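Relley Hand-Held Gripper, Two-Finger, Linkage Type

20 May 2022
By Jomar Gatchalian

The Relley is a two-finger hand-held gripper for recording grasps by hand before they go to an arm. Dillau sells it as a complete tool or as a finger set for users who already have the handle. We compared it with the Verum parallel gripper, which we have stocked since September.

The main difference is in how the fingers move. The Verum jaws slide on a rail. The Relley fingers are carried on black link arms that pivot on brass-colored bushings, so there is no rail to keep clean. Both tools take the same camera mount.
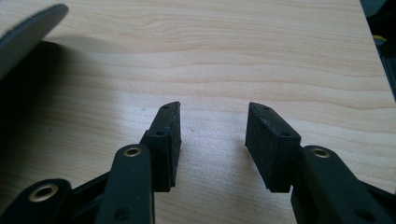 Relley fingers apart over the bench, showing the pads and pivots.

Pads are black with a matte, textured face. They pick up pale specks with use and can be wiped with a damp cloth. Replacement pads come in packs of four. Do not use solvent on them.

In our bench trial we did 50 pickups with each gripper, using small cartons, bottle caps and clear plastic sheet. The cartons gave no trouble to either one. Caps were easier with the Verum, whose jaws stay parallel down to a small gap. The Relley did better on sheet when we came in low and closed slowly - the Verum tended to push the sheet along the table.
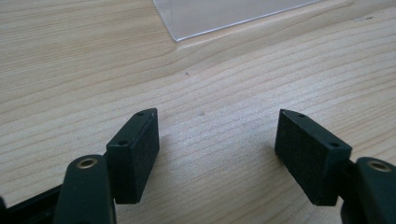

Approach height matters more with sheet than with anything else we tried. Start with the fingers wide and the pads just clear of the surface, then close. If the pads are pressed into the table the linkage flexes and the opening reading drifts. We had to re-zero it three times before we changed our approach.

The Relley works with the Magbanua controller, firmware 3 or later. Recording rate is 60 frames per second with the standard camera. The handle cable is not included with the finger set.

Choose the Verum for small rigid parts. For flat or mixed items we would take the Relley - it is also the easier one to service.

Questions about fit or spare parts: contact the Dillau sales desk | © 2022 Dillau | Back to top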